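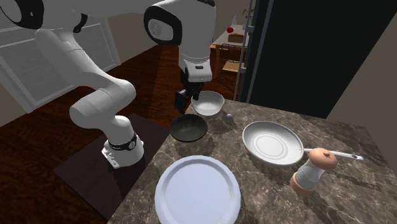

Simulated kitchen counter: arm, bowl, plates, pan and grinder.

Subject: Re: clearing a counter, is this a solved task or not
From: Ravindra Bisht
Date: 13/03/2023

On the question of where household manipulation stands, Erhan Eren wrote:

> I keep seeing clips of arms stacking dishes and the comments all say
> the same thing, that kitchen chores are a matter of price now. I run
> a parts line at Condutport and I don't believe it. We have one arm
> doing bin transfer, and it took most of a quarter to get it to where
> I could leave it alone over lunch. Those are identical castings in a
> known bin. A kitchen has none of that.
>
> Two things I would like answered by someone who does this for a
> living. First, if a policy clears a counter in simulation 90 times
> out of 100, what should I expect on a real counter? Second, which
> object on an ordinary counter gives the most trouble? My guess is
> the frying pan, on weight.
>
> Erhan

Erhan,

Taking the second one first. I attached a render from the Trunolura counter set so we are talking about the same objects. It isn't the pan. A pan has a handle, and a handle is a long convex shape that two parallel fingers can close on from above. Weight matters in the sense that the pan will rotate in the fingers if you lift it by the far end, but that is a torque limit and you can compute it from the data sheet before you buy anything. You grip closer to the body or you slide the pan along the counter without lifting.

The plates are worse. A flat plate on a flat counter leaves very little height to work with at the rim. Coming straight down, the fingers have to straddle an edge, with one of them getting under it, and the clearance there is smaller than the position error you get from an ordinary depth camera. The usual answers are to push the plate until the rim hangs over the counter edge, to tilt the wrist and scoop, or to change the tool to suction. The first needs a free edge and a planner that knows pushing is allowed. The second fails when another object is in the way of the tilted wrist. The third works on glazed plates and then you have a suction tool in your hand when you get to the grinder.

The bowl is the easy one. One finger inside, one outside, pinch the wall. Most of the clips you have been seeing are bowls.

The item I would worry about is the small gray ball in front of the bowl. It rolls. If the first attempt is off center, the finger nudges it and the pose estimate is stale before the gripper closes. In simulation that depends almost entirely on rolling friction, which is a number somebody typed in. On a real counter it depends on the slope of the counter and on crumbs. Grapes, peas and bottle caps behave the same way, and a kitchen has plenty of them.

Also note the dark plate on the dark stone. A renderer gives you a perfect depth map if you ask for one, so a policy trained on that depth never learns that this plate is hard to see. Consumer depth sensors return holes on dark glossy surfaces. We had a black tray at Ulus that the arm treated as a gap in the table for two weeks until we put matte tape on it. You can't ask a household to tape its dishes.

Now the 90 out of 100. I wouldn't give you a conversion factor and I would be suspicious of anyone who does. What I can tell you is how our own numbers moved. On single object pick and place with bowls and cups, the drop from simulation to bench was small enough that we stopped reporting it separately. On the full counter clear, with every item put where it belongs, we fell to roughly half. The failures compound. A counter clear is a chain of picks, and a per-pick rate that sounds fine on its own gives a poor chain. At 90 percent per pick, 3 picks in a row come out at about 73 percent, assuming the failures are independent. They aren't, because a knocked object lands in the way of the next one.

So before comparing anyone's figure with another, ask what one trial was. Then ask whether a person reset the objects between picks, and whether a dropped item ended the run or got a retry. Retries hide a lot. I don't object to them, a person in a kitchen retries too, but the time has to be counted.

On whether the chore is solved: putting bowls in a rack, on a fixed base, with known dishes, yes, at a speed you would find annoying. Clearing whatever the family left on the counter, no. Wiping it down afterward is a separate problem and I would put it further out, mostly because of contact force and because judging "clean" from a camera is unreliable on veined stone.

Your lunch test is a better metric than most of what gets published. Srivastava bench runs start again in April with a real stone top, and we will log unattended minutes alongside success rate. I will post the logs to the list, including the plates.

One question back. When your bin arm fails over lunch, does it fail safe and wait, or does it keep going with an empty gripper? Ours still does the second.

Ravindra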